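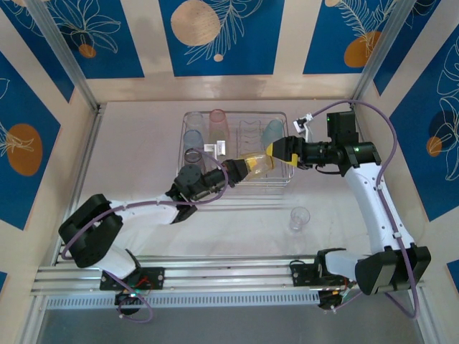 Dish racks, cups and drying spots – the July gallery

Quick one this month, sorry, the inbox got away from me. Theme was drying racks and whatever you keep in them. 44 entries came in, mostly kitchens, a few sheds, one boat. Captions are short becuase I'm typing this between other things. Rack at the top of the page first, then the rest in the order they landed.

1. Wire rack, colored cups

Silver wire basket, rectangular, thin slots down the right half. Clear, pink, light blue, a dark purplish-gray one, pale teal at the far end. Plus the yellow, at the rack with a gripper on each side of it. Love these see-through colors together – the pink next to the clear especially.

Beige tabletop does them a favor. Bright cups get lost on a patterned counter, I've tried it.

A few notes on racks like this one, as people always ask.

Slots are for plates, but small saucers fall through on some of them. Check the gap before you buy. Mine eats lids.

Cups go in the open half. Upside down if they're wet, and tip them a little so the rim isn't sealed against the tray. A ring of water sits in there all night otherwise.

Tall cups at the back, short ones in front. Saves knocking the lot over when you reach in.

Plastic takes longer to dry than glass. Cloth for the last bit if you're putting them away the same evening.

Wire gets rusty at the welds first. Old toothbrush, baking soda, rinse, towel. Do it on a Sunday with the radio on and it's done in no time.

2. Colors, since that's what most of the mail was about

Mixed sets were the big favorite this time, well ahead of anything matching. One color per person in the house came up again and again. Works until somebody has guests. The Estholm crowd voted for yellow and pink, the Orellana street group want everything clear so you can see if it's clean. Both fair.

My own are down to 2 greens and a blue from a Flernix picnic set, the rest went missing at the lake. The blue has gone cloudy. Still use it every day.

If yours have gone cloudy too – warm water and white vinegar, leave them roughly half an hour, rinse well. Gets rid of the chalky film. Scratches stay, nothing to be done about scratches.

3. Where the rack lives

Left of the sink, right of the sink, on top of the washing machine. Lots of you moved it to a side table to get the counter back. Put a tray or a folded towel under it. The Rerkus mat I wrote about in spring is still going, a bit stained at one corner.

Next theme is mugs and hooks. Send pictures whenever, sideways is fine, I can turn them. Please put the town in the subject line this time, I had to guess at alot of them. Closing the inbox Sunday night, and the page goes up when I get to it.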